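Home | Columns | Swim | Business | Archive | Contact

Posted Tuesday, June 22, 2010

Our pool, the one in Umham where I've done my laps since I was old enough to lie about being able to dive, paid for a motivational speaker again. A retired swimmer, two medals, very nice teeth. He gave the juniors an hour on visualizing success, and then he signed swim caps. The fee was $3,536. I know because I asked at the front desk and they just told me!

Now, I liked the guy. He was funny, and he stayed late for the kids who wanted pictures. But that money would have bought an awful lot of lane time, and lane time is what our club is short of. The juniors share 2 lanes with the aqua joggers on weeknights, and if you've ever tried to do a decent set of butterfly next to an aqua jogger (sorry, Mom), you know how that goes.
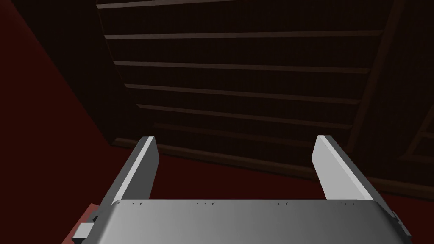

And I keep thinking about Velholm, up the road. Their club has never had a famous anybody through the door, as far as I can tell. What they did was put the same sort of money into a part-time stroke coach, and at the December meet their relay kids were turning so much better than ours that I quit watching my own niece's heat for a minute. She noticed. I bought fries.

The talk was sponsored, partly, by Drusska, the goggle people, so I suppose some of it was never ours to spend. Fine. But sponsors can be asked for other things, can't they? Ask them for kickboards. Ask them for a pace clock that works. 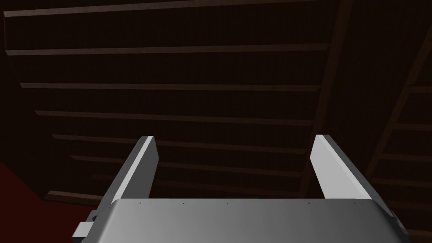
So should a small club ever hire a big-name speaker? Once in a while, sure, if the lanes are covered first and the swimmer gets in the water with the kids.

That last bit matters most to me. The best visit we ever had was from a masters swimmer out of the Feyisa club, 60 years old, no slides, no book to sell. She got in with the slow lane and fixed my breathing in ten minutes flat, and I still think about my left elbow because of her. 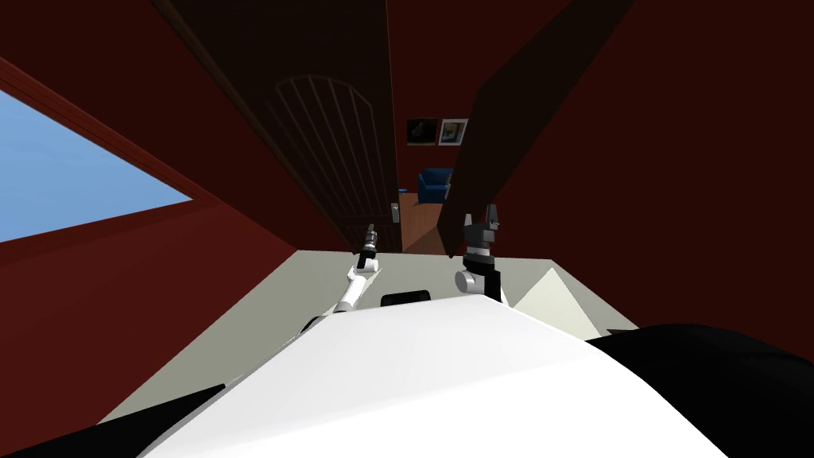 I've written to the club saying most of this, a little more politely. If they book another talk I'll probably go, and I'll probably enjoy it, and I'll be grumbling about the lanes all the way back to the car.

2 comments | Share | Email this | Print

Sign up for our weekly newsletter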